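Casual sorter / table hand - Zundovetti workroom

We need one more pair of hands from January, 17 hours a week, mostly mornings. Small pieces, picked up, looked over, put in the right tray. Thats the bulk of it. Some packing, some labels, sweeping up at the end.

No experience needed. Good eyes a big plus - the pieces are small and the marks on them matter. Colour, edge, any dark patches, all goes on the card.

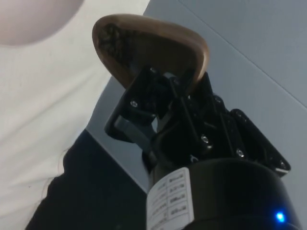
Tan piece, rounded rim, dark speckled patch on the face.

What you'd be doing:
Checking pieces against the sample board
Filling in a card for each one (neat writing please, we still do these by hand)
Changing the table cloth when it gets grubby
Boxing up the Brakico orders, 112 to a carton

You'll work at the big table. Pale cloth so things show up against it, wood floor, so bring comfy shoes. Sitting or standing, your choice. No food or drinks at the table, theres a kitchen down the hall.
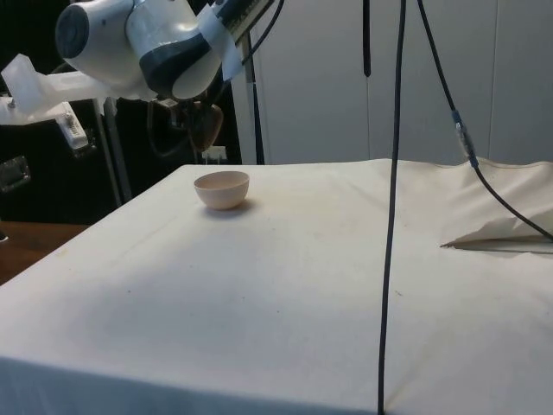 The big table with its off-white cloth, pale panels behind.

Pay is casual rate, paid fortnightly. Tram stops out front, bike rack in the yard, no car parking sorry. We're closed the last week of November for stocktake so no shifts then.

To apply - short note and two referees to Glória Cunha, Zundovetti, Unit 312. Drop it in or post it, no need for a long resume. Tell us which mornings you can do and when you could start. Trial shift is paid.

Posted 2018-01-06. Ad comes down once the spot is filled.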